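To: umali-sim list
From: Tamsin Rosenthal
Subject: Re: Hand comparison, Brunis vs. Wemberg

Mavis Kasprzak wrote:
> We have to pick a hand model for the Umali tabletop set before the
> end of March. Can you run both in the simulator with the same arms
> and the same controller and tell us which one drops less? I don't
> need a full report. Success counts, anything odd about the contacts,
> and whether the Brastano controller needs retuning for either one.
>
> Also, do we still need the left hand in the model if all the tasks
> are right-handed? It costs us time on every step.

Mavis, all,

I finished both batches. Each hand got 2,000 attempts across the full object list, same seeds, same start poses, arm gains untouched. An attempt counts as good if the object is still held at the end of the lift and the wrist never goes over its torque limit.

I'm taking your points one at a time. The bottle gets its own section since it takes up most of the difference.

1. Bottle, neck grasp

There were 938 bottle attempts per hand. The Wemberg hand lost the bottle in 40 of them. The Brunis hand lost it in 516, nearly all during the first part of the lift. The logs show the same thing each time: two fingers make contact early, the others arrive late, and the bottle turns in the grip until it slides out.

The grasp I was aiming for is with the fingers wrapped around the upper part, just under the cork, and the bottle hanging upright. The Wemberg hand gets there without any special handling. I left the bowl and the small chest of drawers on the table for these runs so that the approach path would be the same one we use in the real task list.
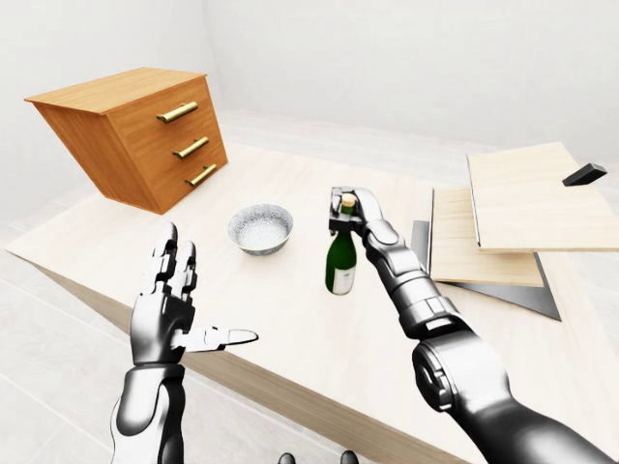
2. Controller

No retuning needed for Wemberg. For Brunis I had to lower the finger closing speed or the solver would report deep contact on the first touch. I did that before the batch, so the numbers for Brunis already include the slower closing. With the stock Brastano settings it was worse, and I stopped that run early.

One thing to watch on both hands: the wrist roll joint picks up a small oscillation when the arm is far out to the side. It dies down by itself in most runs. I have not looked into whether it comes from the hand mass or from the arm model.

3. Left hand

I would keep it. We can hold it open and raised at a fixed pose, and then the cost is small - most of the time was going to finger contact checks, and those can be switched off for a hand that isn't doing anything. Taking it out changes the load on the torso joints, and we would have to redo the baseline. The drawer tasks are also likely to want two hands later on.

4. Bowl and drawer pulls

No real difference on the bowl. Both hands pinch the rim well enough, and the failures are spread evenly. On the drawer pulls Brunis was a little better. Its fingertips are narrower and hook behind the pull more easily. I don't think that is enough to make up for the bottle results.

My vote is Wemberg. If anyone wants to argue for Brunis, please try it with a friction value other than the default first, because I only ran the one. The configs are in the usual folder under "hands", and the per-attempt logs are next to them. The Brunis config has the slower closing speed already set, so change it back if you want to see the stock behavior.

Mavis, I still need the final mass figures for the bottle from you. I used the ones from the old list.

Tamsin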